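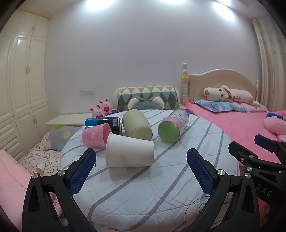 Hi all,

Catching up after the weekend, and I want to answer the question about the cups before it gets buried.

> On Monday, Ketill Hedegaard wrote:
>
> I went through the August batch for Thampi and the lying-down items worry me. The arm we trained on it reaches for everything as if it were standing up. Do we have enough sideways starts, or should I just rotate what we have? Also, are we still using the patterned cloth? It makes my masks ugly.

Please don't rotate! A cup on its side gets a completely different approach from the wrist, and that's the part I'm most excited about. We're at 1,390 demos now and I'd guess about 150 start with the item tipped over, so you're right, it's thin. The Burum sessions are all tipped starts from now on: paper cups, a can, a green container, whatever rolls. Two grippers at one round table, mouths and bases pointing every which way. 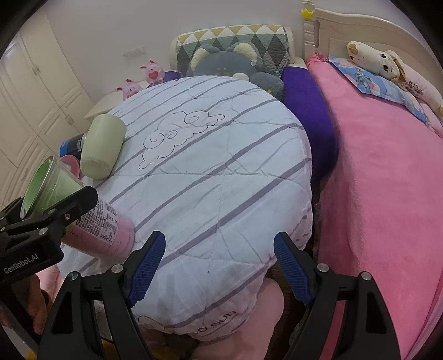

The cloth stays, sorry Ketill. Stripes and wrinkles are what people have at home, and the Vultora model fell apart the first time it met a tablecloth. If the masks are really bad, send me 5 of the worst and I'll try the newer Clultuvia script on them. It did surprisingly well on my clear bottles.

Two small requests for anyone recording:

- Start with the fingers wide open and hold still for a moment before you reach. I had to toss 57 clips that began mid-grab.
- Keep the missed grasps in, and tag them `retry`. The second attempt is often the best thing in the clip - I could watch those all day.

I'll push the new split tonight. Does anyone have a good way to label which end of a cup faces the gripper? I'm doing it by hand and my notes are a mess.

Cheers,
Maren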